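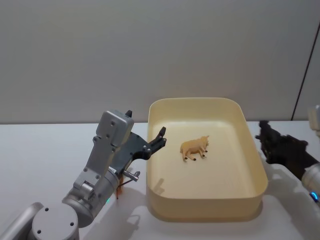

# Le petit bestiaire, album de printemps

Chers amis des figurines, revoilà notre galerie ! On a ressorti les cartons, retrouvé des bêtes qu'on croyait perdues (le mouton sans oreille, quelle joie), et la collection monte maintenant à 367 animaux. Tout a commencé avec un sachet acheté sur un vide-grenier, une ferme complète ou presque, et depuis on ne s'arrête plus. Adom Opoku s'occupe des animaux de la ferme, Daryna Pavliuk des animaux sauvages, et les disputes autour du sanglier durent toujours : ferme ou forêt ?

L'album avance à petits pas, une bête à la fois, et c'est très bien comme ça. On préfère prendre le temps d'en regarder une vraiment, le museau, les pattes, la manière dont la couleur change sur les sabots.

## Beige sur crème

Un cochon, très probablement, couché sur le flanc dans un grand bac jaune très pâle. Beige chaud sur crème, ton sur ton, on adore !

Et regardez les sabots : tout petits, plus foncés que le reste. C'est le genre de détail qui nous fait craquer à chaque fois, parce que sur une figurine de cette taille il suffirait d'un rien pour que les pattes se fondent dans le corps. Le museau qui se relève et la petite oreille lui donnent un air de sieste en plein après-midi.

Daryna penche pour un cochon, Adom aussi (c'est bien la première fois qu'ils tombent d'accord sur une fiche). Si vous reconnaissez le modèle, écrivez-nous, on complétera avec plaisir.

## Le bac, parlons-en

Grand, rectangulaire, peu profond, avec des coins arrondis : pour les petites bêtes, c'est un bonheur. Les parois sont assez hautes pour qu'elles ne filent pas sous le meuble, et le fond plat permet de les poser comme on veut, debout ou couchées.

Chez nous, les bacs clairs servent au tri et les foncés au rangement. Ça n'a rien d'une règle, Adom met tout dans tout, mais un fond clair fait ressortir les éclats de peinture et les coutures de moulage. Pour les bêtes blanches, par contre, on étale un torchon bleu marine, sinon on cherche l'agneau pendant un quart d'heure !

## Comment on remplit une fiche

- l'espèce, avec un point d'interrogation si on hésite (il y en a beaucoup, des points d'interrogation)
- la couleur de base, puis les détails peints
- la posture : debout, assis, couché, au galop
- l'état, en regardant surtout les oreilles et les queues
- la provenance, quand on s'en souvient

Les doubles passent dans la boîte d'échange. Il y en a 11 pour le moment, dont 2 canards absolument identiques et une vache à la tache en forme de cœur dont on a du mal à se séparer. On échange volontiers contre des chèvres : il nous en manque, et les nôtres ont presque toutes perdu une corne.

## La suite

En août, on attaque les animaux sauvages, avec la girafe en premier, c'est promis à Daryna. On voudrait arriver à 100 fiches complètes avant ça, alors si vous avez une ferme miniature qui dort au grenier et une soirée devant vous, venez trier avec nous ! On fournit le thé, les étiquettes et les torchons. Pour le sanglier, le vote reste ouvert : laissez « ferme » ou « forêt » dans le livre d'or, avec votre meilleur argument.

Page mise à jour le 30/4/23.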